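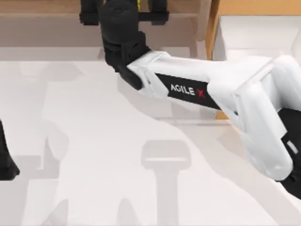 Put it all in stablecoins and forget the bank, wrote one reader under my last column, and he was not joking.

December, 7:40 in the morning
By the Viltell money desk

I understand where this comment comes from. My own savings account at Boda pays almost nothing, and when I sent money abroad on a Saturday it arrived on Wednesday. A token which keeps the value of one pound and moves in a few seconds looks very good beside that. Still, I think the reader is wrong, and I think the regulator should be slower to agree with him.

A stablecoin is a promise. The issuer takes your pound, gives you a token, and says you can have the pound back at any time. Private banks made the same promise with their paper notes in 1838, and some of them could not keep it. The holder of the note had no means to look inside the vault. Today the holder of a token reads a report on a website, and I am not sure that he knows much more.

Take Altar, the token which my colleagues like most. In its last report, 33 per cent of the reserve was described as "other short-term assets". I wrote to the company to ask what these assets are. After 17 days I received a polite answer which repeated the words of the report. Perhaps everything is in order – I have no proof of the opposite. But a bank which answered in this way would have a difficult week.

Furtună, the smaller competitor, keeps only cash and government bills, and its fees are higher for this reason. I would prefer that the law asks the same of all issuers, and that a customer can take out his money at full value within one working day, also when the market is falling. The industry says such rules will kill new ideas. I have heard this argument for 20 years, about many products, and most of the ideas are still alive.

Until then I keep a small sum in tokens for payments abroad – and the rest stays at Boda, with its poor interest and its deposit guarantee.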